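Garken Household Help – Ticket Log
Subject: Red transfer on light gray sofa cushion, plus folding complaint
Status: Closed (mostly)

Reported problem
Customer has a light gray upholstered sofa and a household that treats it as a closet. Red basketball clothes get dropped on the seat after laundry and stay there until somebody needs to sit down. Customer found a faint pink smudge on the cushion in February and wants to know (a) what did it, (b) how to get it out, and (c) how anyone folds mesh.

Step 1. Asked customer which garment was the suspect. Customer replied "the red one." Asked again.

Step 2. Bulls jersey, number 23, mesh with white trim. 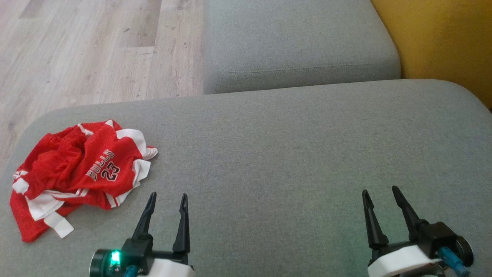

Customer was told to press a damp white cloth on an inside seam for 30 seconds and look at the cloth. Cloth stayed white. Jersey cleared of all charges, and the customer sounded a little disappointed.

Step 3. Same test on the red item with the elastic waistband. Customer reported pink on the cloth at the first try. We advised a cold wash on its own, with a spoonful of Driso color-catching powder, and a full dry on the rack before it goes near upholstery again.
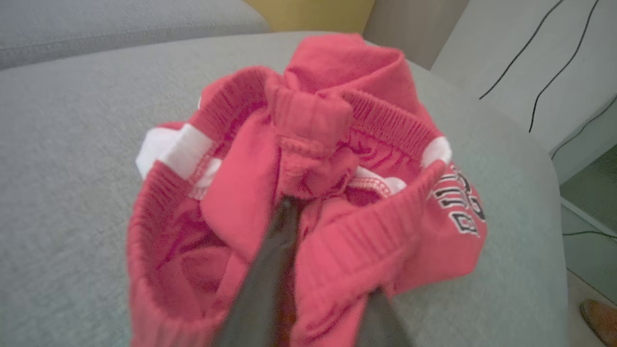

Waistband item, bunched on the seat cushion.

Step 4. Cushion. Cool water, one drop of dish soap, blot. Customer scrubbed. Advised blotting again, in capitals. Second report at 6 in the evening: smudge gone unless you know where to look, and the customer knows where to look.

Step 5. Folding. Mesh slides, so lay the jersey face down, sides in to the middle, then bottom to top. Waistband things go in half lengthwise and get rolled. Customer asked if there was a method that involved less folding. There is – it's the one already in use.

Resolution
Dye traced, cushion acceptable. Customer has bought a basket. Reopen if the basket ends up on the sofa.

Comments (3)

lumanlan_laundry: Had the same thing with red shorts. Took two cold washes before the cloth came up clean.

grayfabricregret: Does the blotting work on velvet? Asking before I touch anything.

nastomham80: I own a basket. The clothes are next to it.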